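Newsletter > Workshop news > Bench and drawers

Bench sort-out at Udgate, where we're up to

28/05/2021

Quick one, am writing this between jobs so forgive the state of it. The small tools bench is getting its big tidy before July and we're about half way. Drawers done down the left. Right side still a shocker. Plan is simple, everything that lives on or near the bench gets a home and a label, anything without a home goes in the orphan tub until somebody claims it.

Long stuff first. Rulers, straight edges, the blue one with the black ridged strip along the edge, anything long and awkward that's been getting shoved in on top of the screwdrivers and jamming the drawer. All that goes flat in the wide bottom drawer from now on. Flat please. Not diagonal, not poking out the back.

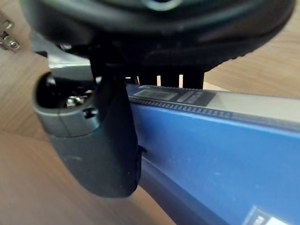 Reto has lined the bottom drawer with old rubber matting so things stop sliding about every time it's opened. Good job too, it was an offcut and cost us nothing. If you find grit in there, brush it out before you put anything back, the scuffs on half our gear come from exactly that. Metho and a rag gets most marks off plastic. Go easy on painted faces and keep it right away from anything with printed numbers, we've already wiped one Gruber rule blank that way. (Me. Sorry.)

Handles next. Loose handles, drivers, anything you hold with a fist. These have been the worst of it. Hanna Czarnecka went through the ice cream tub of odds and ends and matched up what she could, Druvik bits back with the Druvik handles, Voltance ones in the tin with the yellow lid. If a handle takes an insert, check the inside of the collar for muck before you fit anything. A pipe cleaner does it. Drop of light oil, wipe off the extra, done. Don't flood it or it ends up all over your hands and then the timber.

Store them business end up in the drilled block so you can see what you're grabing. Block has 13 holes, Lorenz can drill another if we run out. 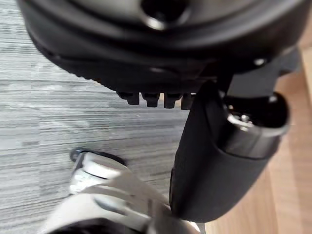
What happens to handles that don't match anything?

They stay in the orphan tub on the windowsill until the end of July. After that Euan MacKinnon takes what's useful for spares and the rest goes in the scrap metal bin or the rubbish, depending what it's made of.

Labels: white tape, black marker, capitals. Alois has the good marker, ask him for it and give it back. Put the label on the front of the drawer and not the lip, the lip ones rub off in a week.

Still wanted: a shallow tray for the top right drawer, 3 cm deep at most or it won't close. Also a decent bench brush. Ours has gone bald. Cardboard dividers are fine for now if anyones got a heavy box to cut up, leave it under the bench, flattened.

Right hand drawers next time. Bring a rag and a cuppa.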